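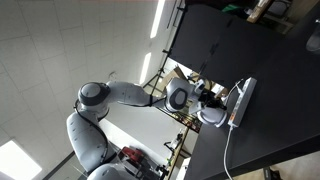 Clullmont's arm at the power strip, Wovcombe shared workshop.

October
By Hedvika Zeman, for the Wovcombe shared workshop

WOVCOMBE WORKSHOP ANNOUNCES ROBOT THAT CAN PLUG THINGS IN, MOST OF THE TIME

WOVCOMBE – Members of the Wovcombe shared workshop are pleased to announce that Clullmont, their long-running robot arm build, can now pick up an electrical plug and put it into a power strip without a person touching either one. The feat takes a human being a second or two. Clullmont has needed 18 months, and on a good evening it gets the job done before the person watching has finished a sandwich.

The project began when Alfredo Padilla proposed that the workshop's robot arm, bought secondhand by a group of members, should be taught to make tea. The members voted in favor and then wrote down every step involved. Filling the kettle was judged too wet. Handling tea bags was judged too sad. Plugging in the kettle looked like the easy part, so they started there, and there they have stayed.

A plug turns out to be a rude object. It has to be held firmly enough to push and loosely enough to settle, and its cord has opinions of its own. Early versions of the software treated the cord as if it did not exist. The cord responded by pulling the plug sideways at the last moment, or by dragging the power strip along for the ride.
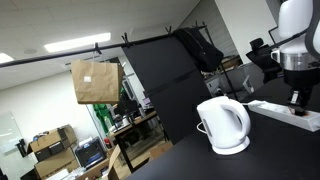

Padilla's answer was to slow everything down. Clullmont now stops a little way above the strip, checks where the socket is, corrects itself, and checks again before it pushes. If the push meets more resistance than expected, the arm backs off and tries a slightly different angle. Members call this "the apology." It was written in one afternoon and has since been rewritten more often than any other part of the program.

The workshop has logged 744 attempts so far. The log includes a column for the cause of each failure, and by far the most common entry is "cord." The second most common is "Alfredo," which covers loose screws, unsaved settings, and one stretch in which the arm had been told the table was somewhere else entirely. Of the last 100 attempts, a clear majority ended with the plug seated in the socket. The members have agreed not to publish the exact number until it is one they like.

All runs are made with the strip disconnected from the wall. A person stands at the stop button the whole time, and the rule is that this person may not also be the one typing. 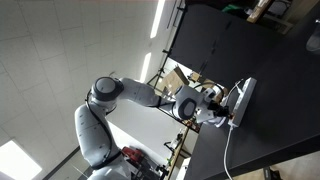 Rafail Tzavaras thinks the group is celebrating too soon. Pushing a plug in is only half the job, he says, and he will come to the party when the thing can pull one out again without taking the strip with it. He has also asked whether anyone has considered just leaving the kettle plugged in. His remarks were entered in the minutes in full, at his request.

The unplugging question is a fair one. Pulling calls for a tighter grip, and a tighter grip tends to tip the plug on the way out. Bořivoj Brabec is working on a new set of fingertips with a shallow groove to keep the plug from rolling. The first set came off the workshop's 3D printer a size too large, and the second a size too small. Brabec describes this as closing in on the answer from both sides.

Apart from the arm itself, the build has cost about 900 dollars, most of it in camera parts, cable, clamps, and plugs that met with misfortune. The software, nicknamed Bartoš, is available to any workshop that asks for it. The instructions that come with it are long in the places where the authors were confused and short in the places where they should have been. 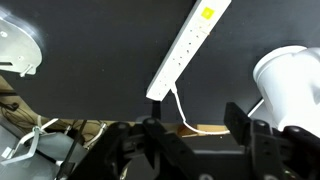

Power strip and gripper fingers, from the camera at Clullmont's wrist.

Clullmont will be shown at the workshop's open evening in Romden later this fall, doors at 7 p.m. Visitors may bring a plug of their own for it to try, provided they are not too attached to it. Flat plugs are preferred. Right-angle plugs will be accepted at the door and quietly put in a drawer.

Tea will be served, made by Čestmír Kopecký on the stove in the back kitchen.

Press questions, requests for the software, and offers of spare power strips should go to Hedvika Zeman at the Wovcombe shared workshop. Please allow a few days for a reply, as the office computer shares an outlet with the soldering bench.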